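Updated Cell Rules for Assembly Trials at Nutstead

The revised rules for the block assembly cells take effect in March. They replace the two-page sheet that has been taped to the cell doors, and they apply to everyone who runs, sets up or resets a trial, including visitors from Feltbridge. The full text is in the shared folder under Lagman, the name we use for the assembly work. Below are the parts that change what you do during a shift.

Speed near the fixture. Once any part of the gripper is within 60 millimeters of the base block, the arm runs in slow mode. Slow mode stays on until the fingers have let go of the part and moved straight up past the same height. The old sheet let the operator pick the point where slow mode started, and the logs show people picked very different points. The 60 millimeter line is now set in the cell program and operators can't change it from the pendant.

Force limit. The limit for pushing a part into a slot is 13 newtons. If the arm reaches it, it stops and holds. Do not raise the limit to finish a part. Back the arm off, check that the part and the slot line up, and try again. After 3 stops on the same part, end the trial and log it as failed. A failed trial is useful to us. A trial finished by hand and logged as complete is a problem, and we found a few of those when we went through last year's records.

Hands in the cell. Nobody reaches over the walls while the arm has power to its motors. Paused is still powered. Use the hold switch, wait for the status on the screen to change, then reach in. This covers small things too - straightening a part, picking up a dropped one, moving a cable.

Brackets and other fixed hardware. Anything fastened inside the cell must be entered in the cell map before the first trial. If you move a bracket, even slightly, the map has to be redone and the arm run through the check path with no part in the fingers.

The purple base with its upright green blocks is the standard setup for these trials.

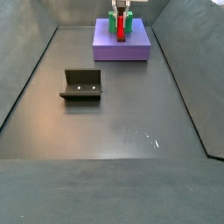
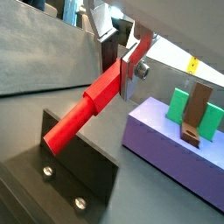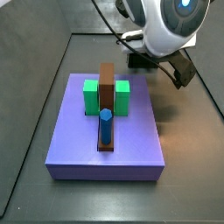 Janelle Malabanan wrote back after reading the draft that the force limit is fine but the count of stops is not clear enough, and she asked whether a stop caused by a badly placed part should count the same as one caused by a tight slot. It does. The operator often can't tell the two apart from outside the cell, and we don't want people guessing in the log. Write down what you saw in the notes field and let the count stand. She also asked for the count to show on the screen so that a second operator taking over knows where things are. Jerome Aquino is adding that.

Inspection. Fingers and finger bolts are checked every 200 trials, or sooner if a part slips. The check is done with the power off. Worn finger faces are to be replaced in pairs. Please don't swap in a single new one from the spares drawer, as the grip ends up off center and the part goes in crooked.

Logging. The Clana form has two new fields, one for the cell map version and one for the name of the person who last cleared the cell. Both are required, and the form will not save without them.

Solène Sabatier is running the walk-through for each shift and will sign your card at the end of it. Cards signed under the old sheet stop working when the new rules start. Questions about the wording go to Aiguo Guo.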